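We finally made it to the open day at the Randwood paper works in February, and I'm so glad Hiyori Kobori talked me into it! I'd pictured a big noisy shed, and okay, part of it is a big noisy shed, but they let you get surprisingly close to everything.

Tours leave from the old loading dock (get there early, the parking lot is tiny). Our guide was Mitsuko Takagi, who started in the dye room and can tell you the shade of a sheet by its order number. She walked us past the pulp vats first, then the drying line, which is 64 feet long and smells like warm cardboard and a little like toast.

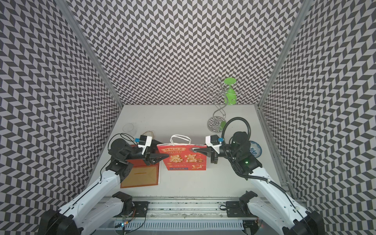

After the drying line you get to the finishing hall, and that was my favorite part. They fold and glue all kinds of stationery there, and Mitsuko let us try scoring a card by hand with a bone folder. Mine came out crooked. Hiyori's was perfect, of course, and she kept it in her coat pocket all afternoon.

Lunch was soup and rolls in the canteen for 9 dollars, and the shop next door sells seconds by the pound. I came home with four pads of the Undine writing paper (cream, slightly rough, lovely with a fountain pen) and two rolls of wrapping paper I absolutely didn't need. The last tour goes out at 2, so don't linger over the soup like we almost did.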